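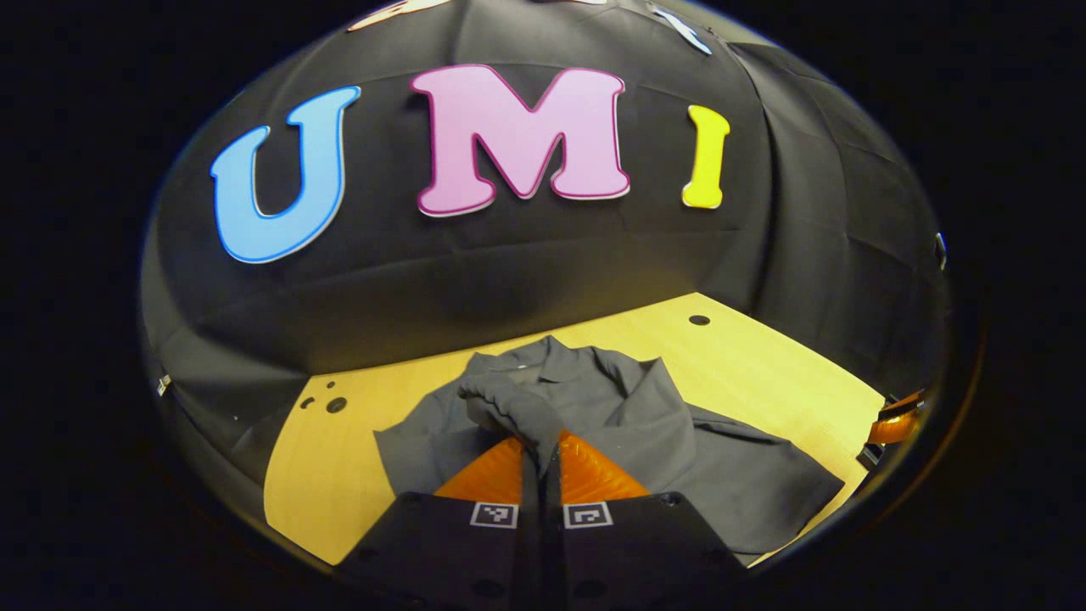 Folding a Collared Shirt on a Table

Folding a collared shirt on a table is the household job of turning a rumpled shirt into a flat rectangle that will sit in a drawer, on a shelf or in a suitcase. I've been writing up laundry topics for this site for a while and this is the entry people write to me about the most, usually to tell me I have the sleeves wrong. (We'll get to the sleeves.)

The shirt I think of as the standard case is a dark, matte one with a pointed collar, spread out on a light wood table with the collar toward the back and the hem running off to one side. Charcoal gray is a nice color to learn on, by the way. Creases don't shout at you the way they do on white, and against pale wood you can see the whole outline of the garment without squinting. On a black bedspread you'd lose it completely!

The surface

You want a table. A bed works if it's all you have, but a mattress gives under your hands and the fabric follows it down. Wood with a smooth finish is my favorite, and plain painted tops are fine too. Desks with cable holes in them are okay as long as you keep cuffs and buttons away from the openings. I once fed most of a cuff down a hole in my old Premholm desk and spent a silly amount of time fishing for it from underneath.

Height matters more than I expected. If you're bending over, you start dragging the shirt toward yourself and the back panel skews, so find something near your hip.

Starting position

Most written methods start with the shirt face down, buttons done up, and I do it that way too. Plenty of people begin face up instead, get the collar how they like it, smooth the front, and then flip. Taras Hutsuliak, who taught me, is a flipper. He opens the collar points out wide first, presses them flat with two fingers, and only then worries about the rest. It does leave a neater collar than mine.

Buttons: top one, and every second one after that. Doing all of them is more correct and I almost never bother.

Smoothing

A shirt fresh from the basket lies in wide, slumpy panels, with the hem going one way and the shoulders another. Take hold of the two bottom corners and give a gentle tug, then do the side seams. Work from the middle outward with flat palms. You're after flat here, and the iron can deal with crisp on another day. Matte cotton holds on to small wrinkles no matter what you do, so leave them.

The fold

With the shirt face down, bring one side in so the edge lands near the middle of the back. Lay the sleeve straight down along that fold. Repeat with the other side. Then bring the hem up a third of the way, fold again to just below the collar, and turn the whole thing over.

Now the sleeves. There are two camps. One lays the sleeve straight down, as above, and the other crosses it over the back and doubles it. I switched to straight after years of crossing, as crossed sleeves make a lump right between the shoulders. Zlata Boiko crosses hers and says the lump holds the shirt's shape on the shelf. Her method gets called the Boiko fold among the people I do laundry with, and I've promised her it would be in this article, so there it is.

Variations

The Farside fold is for travel. You do everything the same up to the hem, then roll from the bottom and stop before the collar so the points stay flat. Great for a weekend bag, less great for a shelf, where rolls like to wander.

Board folding uses a flat panel laid between the shoulders as a guide. The Skovach board is the one I've tried. It gave me a very even stack and I stopped using it by Saturday, mostly from laziness. Any stiff magazine will do the same job.

Storage

Stack with the collars alternating front and back so the pile doesn't lean. I keep up to five in a stack, and past that the bottom one comes out looking slept in. Dark shirts get their own pile in my house, away from anything fluffy. Towels are the worst for this, and so is the gray blanket I keep meaning to give away.

See also: Pairing socks; Fitted sheets; Lint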